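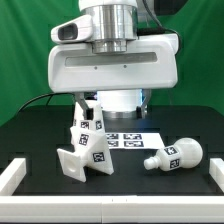

**Week 6 handout: Demonstrations, and why yours are worse than you think**
Saodah Siregar, Pultville lab section. May 2022

Bring this to the bench. Last year's version had 18 pages and was used mainly under coffee.

## 1. What counts as an episode

An episode starts when you press record and ends when you press stop. Everything between goes into the training set, including the part where you turned to ask your partner what was for lunch. The policy will learn to pause there. It has no idea you were hungry.

Each group owes 200 episodes by the first week of June. Vanderleia Furtado's group handed in 669 last year, and over 45 of them were the same episode saved under different names. Please don't.

## 2. What the tags do and don't do

The square markers give us object pose for scoring. The policy never receives those poses as input. It does receive camera images, and the tags are in the images, so a network with enough capacity and too little variety will happily key on a marker and ignore the shape it's stuck to. Keep this in mind when you read your validation curves and feel proud.

A tag has to be visible to be useful. Fingers and other objects cover them all the time. Log the dropout, leave it in, and move on.

## 3. The wrist view

Students love the wrist camera until they look through it.

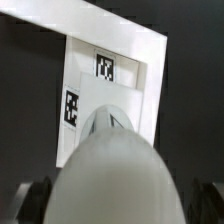

*Fig. 2. Wrist view at the white box-like frame. The gripper fills most of the bottom half and is out of focus; two tags are still readable inside the opening.*

Close to a surface, the gripper hides a good share of what you care about. The fixed cameras see the approach better, and the wrist camera tends to earn its keep in the last stretch. We train on both. If you drop one stream to save disk space, say so in your report, before I find out from the file sizes.

## 4. Resetting between episodes

1. Open the gripper and back the arm off before you reach in.
2. Move the objects to new positions. Nudging the cup half an inch is not a new position.
3. Change orientation too. Upside down and on its side are both legal.
4. Leave the printed tag sheet flat and where it is. If it moves, redo the calibration in Grariseo and start a new session folder.
5. Look at the fixed view before you press record, and check that everything you need is inside the white rails.
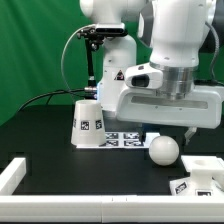 ## 5. Failed attempts

Keep them. Label them `fail` and write one line on what went wrong. "Robot bad" was submitted last year and received no credit.

A fumble followed by a recovery is a success with useful content, so label it `recover`. Groups who deleted their fumbles ended up with a policy that was very elegant until its first mistake.

## For next week

Read the Pustura notes on action chunking, sections 1 to 3. Upload your first session to Xavier (the server, third shelf).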